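Home & Habits

The Computer in the Closet

March 2021 | By Hinata Arai

Every household has one. Mine sat behind the vacuum cleaner for most of a decade, holding 472 photos of a cat who has since died and a tax return I was too scared to open. I paid $95 for it secondhand and have spent far more than that moving it between apartments.

Masanobu Oda runs Kandasamy, a repair counter in the back half of a shoe store, and he has heard every version of this story. People bring in the old tower, he told me, and then they stand there patting it.
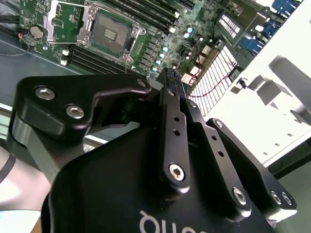 A small black connector at the edge of a green motherboard.

What they want is permission. Oda charges $40 to look inside, and he says a good part of that is listening. One man wanted his college essays back and, once he had read them, wanted them gone again. A couple came in to settle who had written the first draft of their wedding vows – a job Oda now turns down.
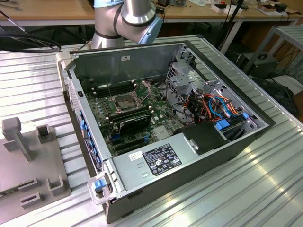
I had planned to be brisk about mine. I had a list: save the cat, shred the taxes, recycle the rest. Then Oda asked if I wanted the music too, and I spent 2 hours on a shoe store bench deciding whether I was still a person who needed eleven versions of the same sad song. I kept nine.

The tower itself I meant to leave with him. He had the form ready and a pen that worked. It is back behind the vacuum cleaner now, and I have moved the ironing board to make it more comfortable.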